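Fandeck House: Odds and Ends
Sânziana Pascu, April 2019

These are from the tables at Plodasside, where the sorting for the house has been going on since February. Bathroom fittings and kitchen things share the space for now.

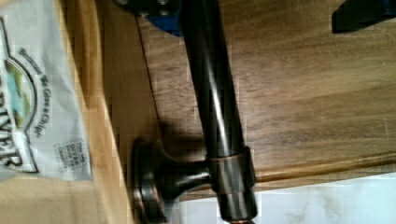 The oil-rubbed bronze finish was picked to go with the faucet in the upstairs bath. Towel bars get 2 coats of clear paste wax before they go up.
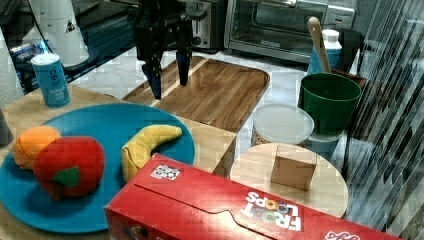 Plush fruit goes to the play corner, and the apple with the felt leaf stays with the set. Cutting boards are oiled and stored on edge. Cereal is kept on the low shelf, next to the oats.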